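Speaker notes: Can machines do the chores yet?
Gelldale evening session, Saturday. Slot is 25 minutes plus questions.

Open with the show of hands. Who has a robot vacuum? Who has one that also clears the floor before it starts? Wait for the second group to be small, then move on.

Main point up front: machines do well at chores where nothing needs to be picked up. Mopping, mowing, moving pallets from one marked spot to another. Once there is a grip involved, progress slows down a lot. Closing a laptop and wiping down the desk is a chore most people do half asleep. It's a fair test for a two-armed setup because it has a hinge, a thin edge and a cloth. 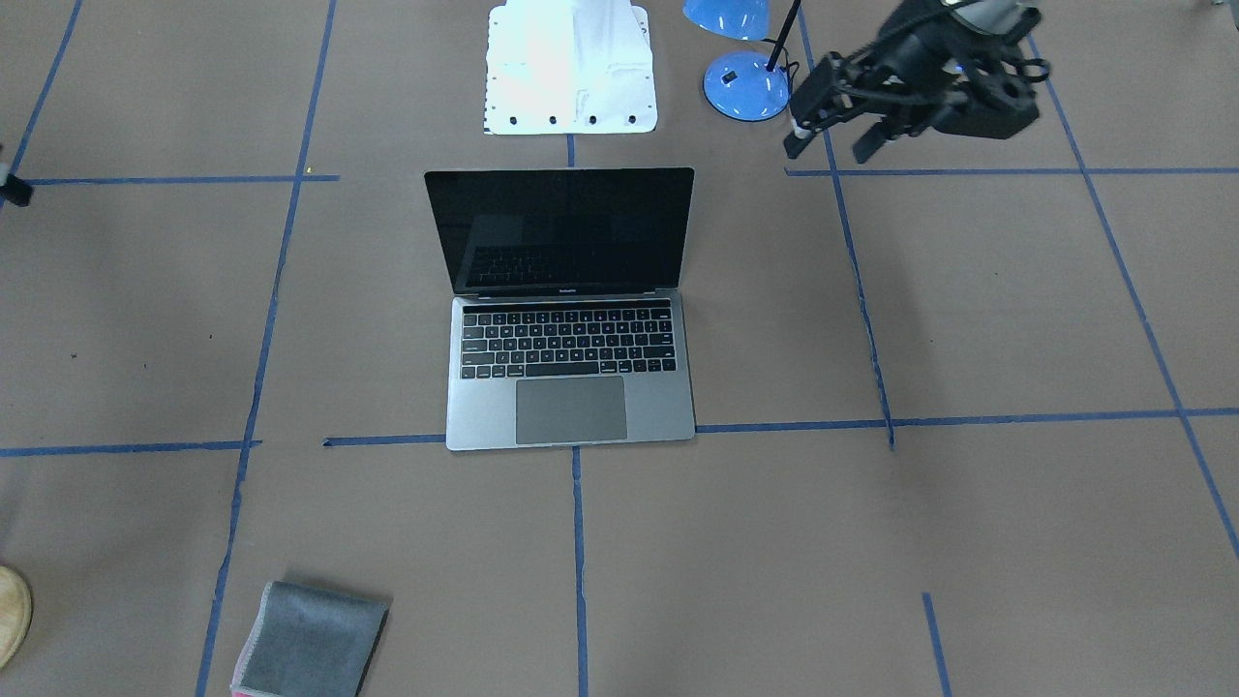 A hinge looks easy on paper. The lid has to follow an arc, and a gripper that pulls in a straight line will drag the whole machine toward it. People fix this with the other hand and never think about it. With two arms you can do the same, but then both arms have to agree on where the laptop is.

Say the Carus numbers slowly. Their shop-floor trial logged 316 attempts at shutting the lid on a parts case. Five ended with the case on the floor. That sounds fine until you ask the shift lead, who had to stop the line for each one.

Next, the cloth. Rigid things keep their shape when you let go. Cloth doesn't, and a fold you planned on may be somewhere else by the time you reach for it. Mention the Vetuseo towel demo, 2 minutes per towel. Pause for the laugh.
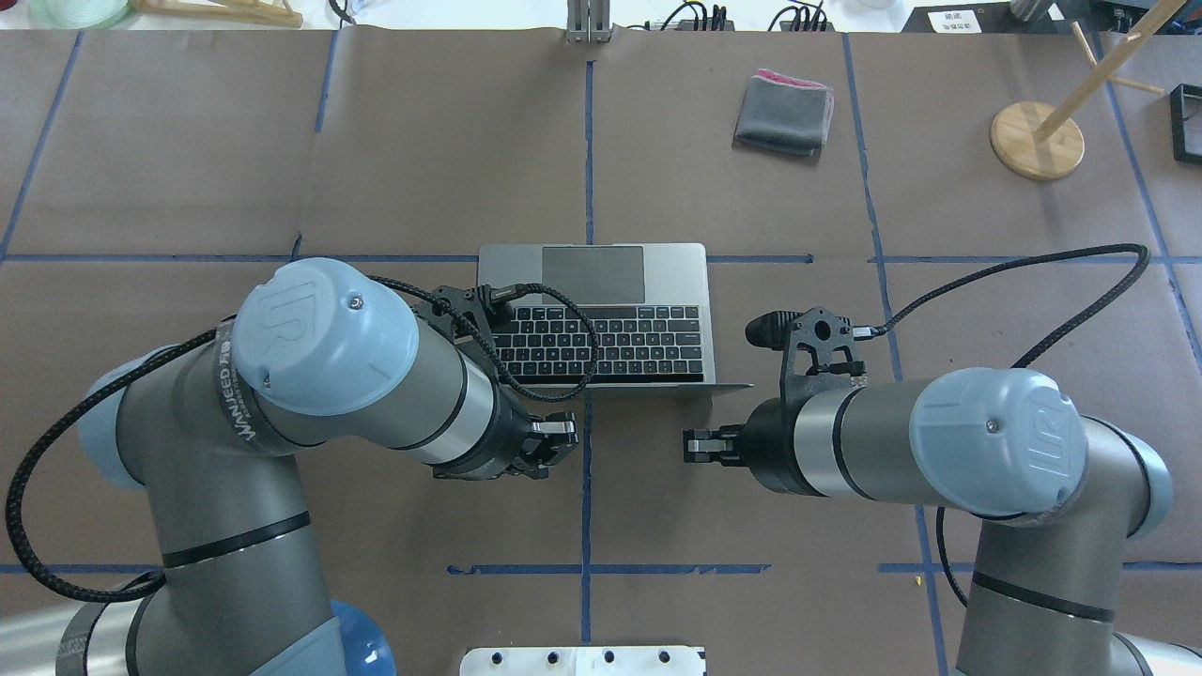

Two UR arms, open laptop just beyond the grippers, folded cloth farther back.

Then cameras. An overhead view gives the layout. A wrist view gives the edge you want to grab, though it loses the rest of the table. Shiny surfaces are trouble for both. A dark screen reflects the keys, and software can take the reflection for a second keyboard.

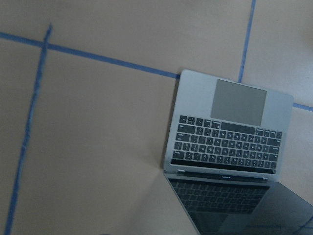

Skip this part if we're past 7:40. The Georgiev checklist asks five things before a shop buys an arm. Read only the first: who picks it up when it drops?

My answer to the title: some chores, in a tidy place, with a person nearby. Laundry, no. Dishes, if the plates all match.

Questions. Repeat each one into the mic.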